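March 2019, Monday, cell 4

Gripper was dropping things again so I took the fingers off and redid them. Left finger had play at the root, enough to feel by hand. Bolts were snug. The dowel was the loose part, same as in February, when I wrote "fixed" in this notebook and underlined it. Swapped the dowel, new threadlocker, left it 30 minutes while Liên hunted for the torque driver (it was in my coat).

Wrist camera re-zeroed after that. Offset went from terrible to merely bad, then Cường noticed the mount was on backwards from the drawing. The drawing is Golar's, so it could be the drawing. Turned it around anyway and the offset came in fine.
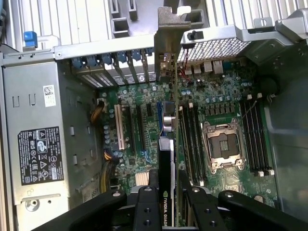 Speed is at 40 percent for anything inside a tower case and stays there. Nicanor wants 80. Nicanor can come down and straighten the slot pins himself.

Wrist cable is rubbing at joint five when the arm leans in over the power supply side. Put spiral wrap on it for now. Needs a proper clip, Tamihana part, Ánh has the order sheet.

To do: second dowel for the spares drawer. Ask Nghĩa if the finger pads are glued or screwed on the new set before I find out with a screwdriver. Cross out "fixed" in the February entry.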